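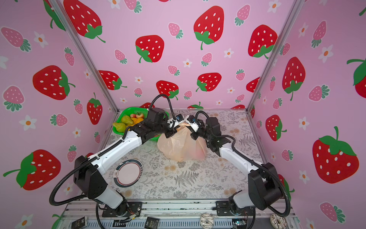
Retour du marché. Des fraises plein le mur, zéro dans le sac. Je m'étais pourtant fait une liste.

Le nœud du sac, lui, est d'une solidité remarquable — 5 minutes par fruit, à ce rythme on dîne en août.

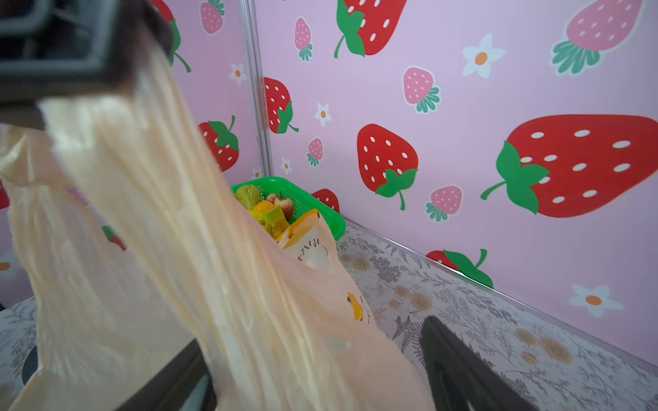
Quelques fruits ont déjà leur place dans le panier vert. Le reste négocie.

Règle de la maison : le sac se plie et se garde. J'en ai 54 sous l'évier, tous promis à un grand avenir.

Demain, compote. Ou après-demain — les poires ne sont pas pressées.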